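27 December 2019

Darkroom, Morkside. Third day on the underpass negatives and I have now spent more hours printing that wall than I spent standing in front of it.

Frame 11 is the one Warken wants for the spring show. It is also the one with the lamp flare eating the left-hand pillar. First test strip: pillar gone. Second: pillar back, everything else the color of wet coal. Burned in the corner for six seconds with the Jarnetti card, the one with the bent edge, and got a halo that looks like a religious event. Kept it pinned up as a warning.

Switched to the Van Acker warm-tone paper from September. The box has been opened by someone who doesn't believe in closing boxes. Top two sheets fogged, the rest fine so far. Please fold the black bag over. It takes one hand.

Anouk Smits came by at lunch, looked at the wet prints and said she liked the fogged one best. I have written this down so that I can be annoyed about it later. She also thinks the series needs a daylight picture somewhere in the middle, to let people breathe. I said night pictures are for people who can hold their breath. Then I went through the color files for an hour looking for one.
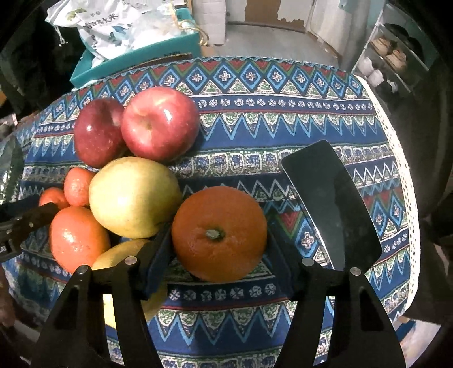

Contact sheets are numbered up to 3372, except that 2913 appears on two different sheets, both in my handwriting. Relabel before anyone from Warken asks for "the 2913."

Developer was tired by four o'clock and so was I. Mixed fresh for tomorrow — bottle on the low shelf, labeled, with a lid. Next try on frame 11: softer filter, shorter base exposure, burn the pillar with my hand and leave the card out of it.

Enlarger timer still sticks. Hit it on the left side.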